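Workshop > Arm Cells > Upkeep > Re-zeroing a tabletop arm

Re-zeroing the Arm on a Tabletop Cell

By Rafia Ghauri
15th January

You need to re-zero the arm after a collision, after any joint cover has been off, or when the gripper starts landing a little to one side of where it used to. On our cell, which we call Eva, I also do it every 500 hours of run time whether it seems to need it or not. Allow an hour the first time.

You will need a 3 mm hex key, a steel rule, a soft pencil, masking tape and the cell's log book. The steps below are for the Eklund controller. Menu names differ on others, but the order of work is the same.

1. Save the old offsets

Open Service, then Joint Offsets, and write all the values in the log before touching anything. Export the file as well. If the new zero turns out worse than the old one, you want a way back.

2. Check the base

Switch to hold and try to rock the column by hand. If there is any play, tighten the base bolts in a cross pattern and stop there. Run the cell for a day before deciding the offsets are wrong. Most of the "drift" I have been asked to look at was a loose base.

3. Leave the work on the table

Older guides tell you to clear the tabletop. I leave the usual objects where they are and only make sure there is a free path for the gripper. The arm will be working among those things tomorrow, so that is where I want to check it. Set speed to 10 percent and keep a hand on the stop button.

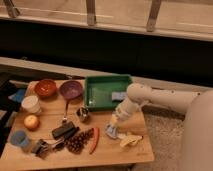

Do I have to take the gripper off first?

Leave it on. The controller needs the real load on the wrist, and an offset taken without the gripper will sag once you put it back.

4. Find the reference point

Put a square of masking tape on the wood near the front edge and mark a cross on it in pencil. Measure the cross from the base with the steel rule. Ours is 292 mm out. Type your own figure into Reference Distance, then jog the tip down until it is just above the cross. Do not press it into the table. A sheet of paper should slide under with a slight drag.

5. Store and repeat

Press Store, lift the arm, send it back to the same point and check it with the paper again. Do this three times. If the tip comes back to a different place each time, you have a mechanical problem – usually a joint screw or a worn belt – and no offset will fix it.

6. Check a second point

One good point proves very little. Pick another place farther back, somewhere the elbow has to bend differently. I use a corner of the green tray, going in slowly from above.

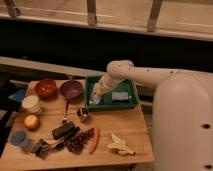 Watch the height as well as the position. If the tip is right at the front of the table and low at the back, the shoulder offset is out. Change it in steps of 0.1 degree and go back to step 5 each time. If both points are off to the same side, the error is in the base joint.

7. Write it down

Log the new offsets, the hour counter (Eva was at 2,806 this time) and the name of whoever did the work. Remove the tape before it leaves glue on the wood.

Comments

Sławomir Szczepańska
We run the Drotau version of this controller and Joint Offsets is under Setup, not Service. Took me 17 minutes to find it.

Rafia Ghauri
Thanks, I didn't know that. Is the export in the same place?

Sławomir Szczepańska
Yes, bottom of the same page.

notivach_bench
Is 10 percent needed for step 6? Ours creeps at that speed and the shoulder joint chatters.

Rafia Ghauri
Try 15 for the long move and drop back to 10 near the tray. If it still chatters, look at the belt.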